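Fliltis wire mesh baskets - a few months in

I bought two of these for my paper table back in May, mostly because I was sick of hunting for the tape. They hook onto a rail or you can zip-tie them, and I've got one done each way now (the zip ties are sturdier, if you ask me!).
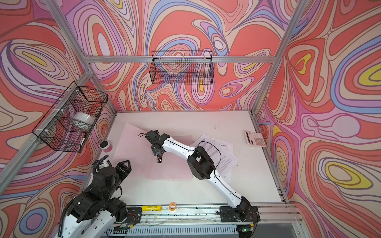

Do they come with hardware?
Hooks are in the box, zip ties you buy yourself. I used 4 per basket the first time and it held fine.

The mesh is open enough that you can see what's inside without digging, and I love that it doesn't hide a loud pattern - mine is very loud.
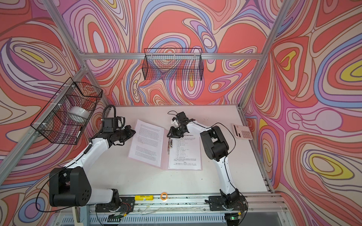
Black mesh baskets on the side and back walls, tape in the side one.

My one gripe is the size. A wide roll of tape fits great, but full sheets have to live on the table, so my pink paper 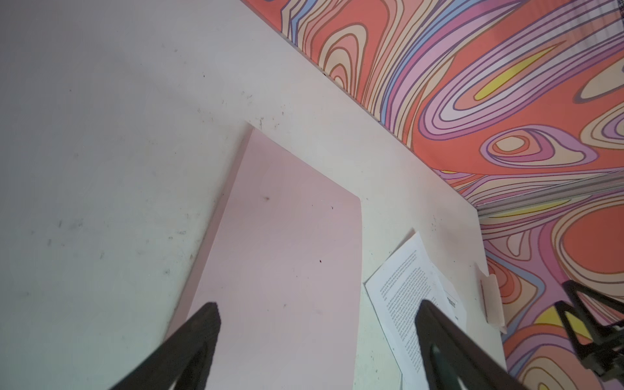 and all my printouts still end up in a pile. Prothero makes a deeper one and I may try that next. For tape and small stuff though, I'd buy these again.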